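Skernmont to tenants: put the storage box back on the floor

New guide to small kitchens questions the advice sold with most organizers, including some of our own

FOR RELEASE IN MARCH

Skernmont, the household advice service for renters, has published a free guide to narrow kitchens and utility rooms. It is called Before You Buy Another Box, and it takes a dim view of the idea that a cramped room can be fixed by spending money in it.

The guide draws on a survey of 2,219 renters who were asked what stands on the floor of their kitchen and when they last used it. Gemma Birkett, who wrote the text, went in expecting to recommend shelving. She came out recommending very little.

"People have been told for years to go vertical," said Birkett. "So they put a box on a table and a bowl on the box, and then they need the box. We could not find much evidence that a stack saves anyone any time. It saves floor, and you pay for that floor every time you cook."

Small side tables get a chapter to themselves. Many start out in a bedroom or hallway and end up in the kitchen holding whatever came in last, with buckets and containers pushed in underneath. Skernmont does not tell readers to throw the table out. It asks them to pick one job for the top and one for the space below, and to live with that for a month before buying anything.

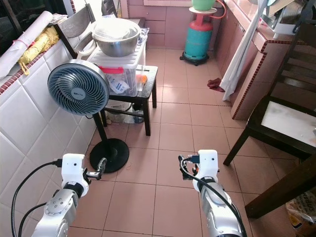
A floor fan in front of a small black side table, with a lidded storage box and a steel bowl on top and containers stored below.

Fans come in for similar treatment. A pedestal fan takes up a modest circle of floor, but it also needs clear space in front of it and a safe run for its cord, and a narrow room may have neither to spare. The guide suggests giving it a fixed spot and storing nothing directly behind it that is used every day. It has no opinion on which fan to buy.

Clear boxes are another sore point. Makers like to say that a see-through box keeps a household organized. Iman Alaoui, who ran the survey, is not convinced.

"You can see the packet, fine," said Alaoui. "You still have to move the bowl to get to it. I own three of these boxes and I would not call myself organized."

Skernmont admits that its own earlier leaflet, sent to 1,000 homes, recommended stacking boxes up to shoulder height. That leaflet has been withdrawn. The new guide sets a plainer limit — if two things must be lifted to reach a third, the third is in the wrong place.

The guide also covers tiled counters, chairs that have turned into shelves, and where to keep a mop in a room with no closet. There is no shopping list and no sponsor.

Printed copies are limited to 300 and will go first to tenants' groups that ask for them. The full text is free to read on the Skernmont website. Groups that want to reprint a chapter may do so without charge, provided that no product advertising appears on the same page.

Press contact: Doaa Abdel Hamid, Skernmont press desk. Calls are answered until 4 p.m.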